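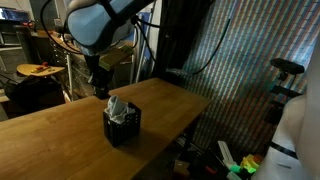

A gray cloth in a small black basket on the long table at the Madigan workshop.

The Madigan workshop has changed the way it handles cleaning cloths, following a review of its shared rooms in February. Cloths that were previously left on benches and desks are now assigned to small open baskets, with one basket kept at each work table.

The arrangement was proposed by Nighat Abbasi, facilities coordinator, after the building's laundry supplier, Clirnar, reported that 73 cloths had not been returned over the winter. The workshop holds a stock of 200.

"People were reaching for a new cloth each time they wiped down a table," Abbasi said. "The old ones ended up in drawers and behind monitors."

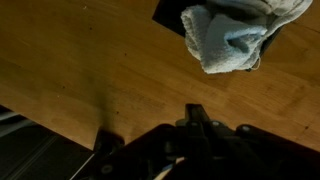 Under the new procedure, a cloth that is still fit for use is placed back in the basket at the end of a session. Those that are stained with oil or finish go to the laundry bin by the main door, which is emptied at 4 p.m. Frayed cloths are to be handed to the front desk and will be cut down for use in the paint room.

Wooden tabletops are to be wiped along the grain, and cloths should not be left lying on them overnight. Benjamín Lagos, who oversees furniture repair for the site, has asked users to report scratches and loose screws at the same time.

The baskets were supplied by Dodwood. Storage beneath the tables is not affected at this stage and will be considered separately. The Flimen annex is expected to adopt the same procedure once its own stock has been checked.

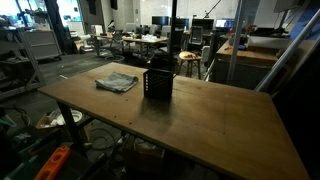
May users bring their own cloths from home?
Personal cloths are permitted, provided they are labeled and taken home at the end of the day. Unlabeled cloths will be sent to the laundry with the rest.

Inquiries may be directed to Carol Lambert at the front desk.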